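Grasp planning when the camera can't see the whole object

The planning software at Stallov is small by the standards of the field. One engineer wrote most of the grasp planner and still maintains it, and agreed to talk on the condition that the conversation stay on the code. We met at the company's test room, where the software runs on a single arm.

The planner is called Trovier. It takes in a depth image and a color image, proposes grasps, throws out the ones the arm can't reach, and hands the rest to the motion side. The engineer says the proposing was the easy part.

"We could always get candidates. The first version gave us 383 on one view of a cluttered bin, and most of them were useless. Either the fingers went through a wall or they went through the thing next door."

The fix was to check the fingers before anything else. Trovier now sweeps a simple shape of each finger along the approach path and tests it against the depth points. Anything that touches a neighbor is dropped before the slower arm check starts. After that change, the planner usually had 4 or 5 grasps left to rank.

Baskets with dividers are the current work. Round containers standing in compartments leave little room on the sides, and the walls of a woven basket come back from the depth sensor full of holes. The engineer spent most of February on that problem.

"The planner saw a gap in the weave and thought a finger could go there. We ended up filling the walls in. If there are enough points on a surface, we treat it as solid. It costs us a few good grasps and I can live with that."

Shiny lids were harder. Foil sends back bad depth or none at all, so the top of a container can drop out of the point cloud. Trovier used to read that as empty space and plan straight down through it. It now looks for a rim in the color image and fits a circle to it, then takes the height from whatever depth it can find along the edge.

"A dark lid and a bright lid fail in different ways. With the bright one you get nonsense numbers. With the dark one you get nothing. We log both as missing and let the circle fit deal with it."

The training set for the rim detector is 2,000 labeled views, all from a wrist camera. Views from a fixed overhead camera were tried and taken out again. They made the detector better on overhead views, where it was never going to be used.

Once the fingers are closed, a separate process called Fustside takes over. It watches finger position and motor current, and stops the lift if either one drifts. The engineer wanted it kept out of the planner.

"When they were one program, a slow plan could hold up the grip check. Now the grip check runs at its own rate and doesn't care what the planner is doing."

What's next is replanning during the approach. At present the arm takes its last look, commits, and goes. The engineer would like a second look partway down, but the fingers block a lot of the view by then.

"I have a branch that does it. It's slow and I wouldn't show it to anyone yet." 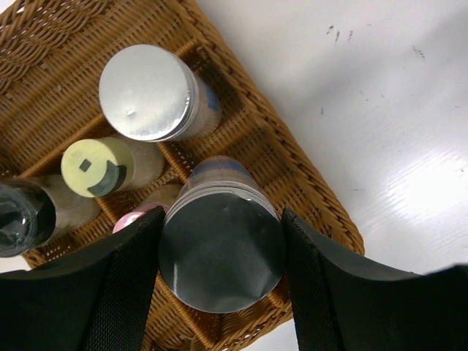

Wrist camera view: a foil-lidded container between the fingers, with its neighbors still in the basket.

Last updated: December 3, 2024
Contact | © Nyamweya | Back to top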